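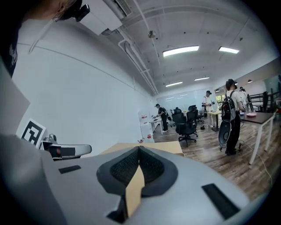 The Plate Club

By the time I find the right door at Denbridge, the members of the student robotics club are already on their feet and too busy to say hello. One is bent over a white desk. Another has a black backpack on and a gripper hanging from one hand, and is staring at the desk in front of them the way people stare at a chessboard. There's a pink plate on it. For the next hour I will hear more opinions about plates than I have heard in the rest of my life put together.

The club has been going for 2 years. It started as a build-a-rover group, the kind where everyone fights over the soldering iron, and it drifted toward hands when Oana Ghiță took over as president. Oana is a third-year student in mechanical engineering with a loud laugh and a deep suspicion of wheels. "Wheels are solved," she told me before I had my coat off. "You know what isn't solved? Picking up a saucer."

So that's the project this year. The club calls it Ene, and it has one job: clear a small table. Plates, trays, whatever people leave behind. A robot arm will do the clearing in the end, but the arm has to learn from somebody, and the somebodies are the students. They pick up a gripper and do the chore themselves, over and over, and the recordings from each run go into the pile that the arm's software learns from. You could call it homework by imitation (the members mostly call it "doing dishes").

I got to try it! The handle sits in your fist, you squeeze, and the two fingers close. It sounds like a toy, and for maybe ten seconds it feels like one. Then you go for a plate. A plate is a terrible object. It's flat against the desk, it has nothing to grab but a rim, and if you come in too steep it slides off toward the far edge with real purpose. I chased mine halfway across the desktop before one of the second-years showed me the trick, which is to come in low from the side with one finger under the rim and let the other one settle on top. You have to be slow about it. I've washed dishes for thirty years and I had never once thought about how my thumb gets under a plate.

Stela Gavrilă runs the software side, and she watches people's hands closely. She came to the club from computer science with no interest in hardware at all, and within a month she was arguing about finger materials. Her big subject is hesitation. When a person stops midair to think, the software can pick that up too, and then you have an arm that reaches for a tray and freezes, pondering. "We had a whole batch like that," she said. "It was the most anxious robot you ever saw. It would get right to the plate and sort of hover."

Her fix was to make people rehearse. You now do a chore several times with nothing recording before you do it for keeps. New members grumble about this and then, a few weeks later, they're the ones enforcing it.

The runs get names and numbers in a shared sheet, and the sheet is one of the great pleasures of the project. Next to each entry is a comment column that was meant for technical notes. Some of it is technical. A lot of it reads like a diary: "rushed, sorry," "good one," "elbow in the way again," "I think I finally get trays." The spring goal was 400 clean runs. They ended the term with 507, and Oana had the number iced onto a cake, slightly off center, the 7 running down the side.

What makes a run clean is a matter of long debate. Everyone agrees that dropping the plate is out. But what about a plate that lands a little crooked? What about a nudge against the tray on the way past? Stela wants to keep a few of the messy ones, as long as the person recovers, on the theory that the arm should see what recovering looks like. Oana would toss them. They've had this argument in the hallway, over lunch and once, I'm told, through a bathroom door. For now they keep the messy runs in a separate folder labeled "Stela's," and the plan is to train with it and without it and see which arm does better.

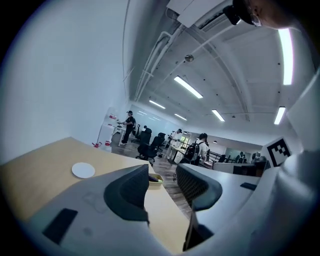 Do you need to know how to code to join?

Most new members don't, and the club likes it that way. Recording runs takes patience and a steady wrist, and anyone who wants to learn the programming can sit in with Stela's group once they've done a few sessions of dishes.

That open door has changed who shows up. The rover years drew engineers. Ene has brought in a nursing student, two people from the theater program and a ceramics major who has strong feelings about rims. The theater students turned out to be wonderful at it. They're used to doing the same small action night after night and making it look like the first time, and their runs come out smooth and unfussy. One of them taught the rest of the club to breathe out on the reach, and now you can hear it if you stand close enough.

All of this is headed for the Tanduvance, the student competition in August, where each team's arm gets a table it has never seen and a short stretch of time to clear it. Nobody on the team may touch anything after the start. Last year the club entered with an earlier version that cleared one cup and then spent the rest of its time trying to pick up a shadow. The team from Jomov, who won, were very kind about it. They also came over afterward and asked how the fingers were made, and Oana has been living off that question ever since.

The fingers themselves are worth a look. They're black and covered in a mesh texture, and when they come together they bend toward each other like a pair of hooked beaks. Put a pen between them and tug. They hang on better than you'd expect. The members pass a gripper around during meetings the way other people fidget with a stapler, pinching sleeves and notebooks and one another's hoods.

The part of the work I hadn't expected was the tidying. Every run needs the desk put back the way it started, or a little bit different on purpose, with the plate turned or moved closer to the edge or swapped for another color. It's dull, and the club has made it the job of whoever went last, so you record and then you reset for the next person. During my visit this went along with hardly a word. Someone finished, stepped in, shifted the plate a hand's width to the left, stepped out. The next person was already breathing out.

I asked Stela if she does the dishes at home. She has a dishwasher. Oana doesn't, and says her roommates have started timing her.

The next big push is stacking: one plate on top of another, then both onto a tray. The first few tries, by every account, were loud. They've bought a box of secondhand plates to practice on and the ceramics major has already gone through it, setting aside the ones she thinks are too nice to drop.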